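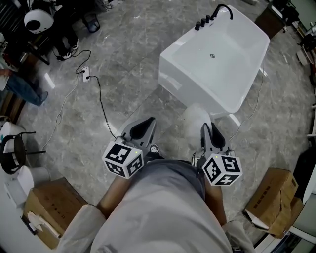 Handheld grippers, week six

11/6/20

I said in July that I would write up the bathroom work once we had a result worth reporting. We have one now, though it is smaller than I hoped.

The question was simple. If people collect demonstrations with a pair of handheld grippers, how much does the policy gain from more rooms, and how much from more repeats in the same room? Most of our early data came from one kitchen at Jilberg, and the policy trained on it was poor anywhere else.

So we split the collection in two. One set had 4000 demonstrations from a single room. The other had the same total, spread over several rooms, with 200 for each task before we moved on. The tasks were dull ones: wipe a rim, turn a knob, pick a cloth out of a tub. Réka Vincze ran the sessions and Syahrul Pasaribu did the tracking.

Each gripper carries a cube with printed markers on its faces, and we work out the hand position from those. Shiny surfaces gave us trouble. A glossy white tub throws reflections, and a few of our tracks jumped sideways for a moment when a marker was lost. Syahrul now throws out any recording with a jump in it and does not try to smooth it over. We lost some good demonstrations that way, but the training got steadier.

The mixed set won on rooms the policy had never seen. In the original room the single-room set was still slightly better, and Dewanti Hidayat thinks this will hold however much we collect. I am less sure. We only tested 4 tasks, and knob turning was bad with both sets – the fingers arrive in the right place and then close too early.

Two-handed tasks need more care than I gave them. People hold the grippers at different distances apart, and the policy seems to copy whoever recorded the most. Next round we will limit how much any one person records.

The Iltetti rooms are booked for the next round, and Nkrumah Sulemana is rewriting the knob task before we start there.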